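Soft fingers vs the stock parallel jaw -- first impressions

kcaceres
Posted 2/19/23
Finally got the long tapered fingers on the wrist and I'm having a brilliant time! The Ormsby jaws were fine on boxes but hopeless with anything floppy. These are slimmer, so they get right down to floor level, and the wrist camera still sees both tips.

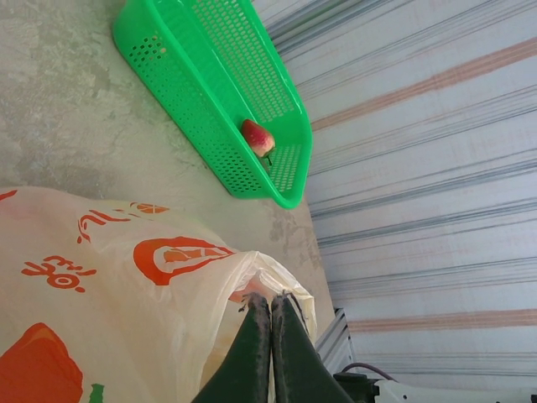
Green fingers at the neck of the carrier bag, strawberry in the basket behind.

Bag first, fruit second is my plan. Grip force is set to 20 per cent for both.

detlef_k
Nice, but I'd not bin the Ormsby set. A bag neck is all folds, so nearly any finger finds something to hold. Try a flat sheet of film and tell me who wins.

maritesyap
Disagree, Detlef. I ran 50 bag picks with each and the wide jaws kept shoving the plastic along the floor. Slim tips every time for me -- though I'd go lower than 20 for that strawberry.

kcaceres
Ooh, flat film is a good shout. What would you use for the fruit, Marites?

maritesyap
Start at 12 and creep up. Close slowly too.

detlef_k
Fine, but log the motor current for both sets or it's just opinions :)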